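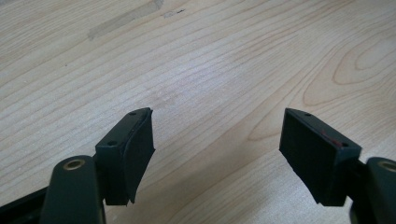
Tabletop in the finishing hall at Storora, with an arched grain figure on the right.

The December open day at the Storora works began at the goods entrance and followed the boards through to the finishing hall. Visitors went round in groups, each tour lasting 60 minutes. Ours spent most of that time on tabletops.

Boards come in from the Trurkudum sawmill and are stacked by width. Before glue-up they are sorted again by grain. Straight, closely lined stock is kept for the narrow desk range. Boards with an arched, cathedral-type figure go to the larger tables, where there is room for the pattern to show. The rings on this one are tan on a pale blond ground, and the fine lines in the rest of the surface run on a diagonal.

Sanding is done in 3 passes on a Nolten wide-belt machine. The line can handle 200 tops per shift; the board by the door gave the previous shift's output as 109, the shortfall being put down to a belt change.

Inspection was the most useful stop. Tops are checked under even light for specks, smudges and residue. A pale rectangular patch near one side of the top we looked at resembled the mark left by a strip of tape, with a small dark speck next to it. Blemishes of this size are sanded out locally before oiling — a full pass removes too much material.

The oil is supplied by Manríquez and applied by roller. The oiling room was closed to visitors, so there are no notes on drying times. Coffee was served in the packing area, and the offcut bin was open to anyone who had brought a bag.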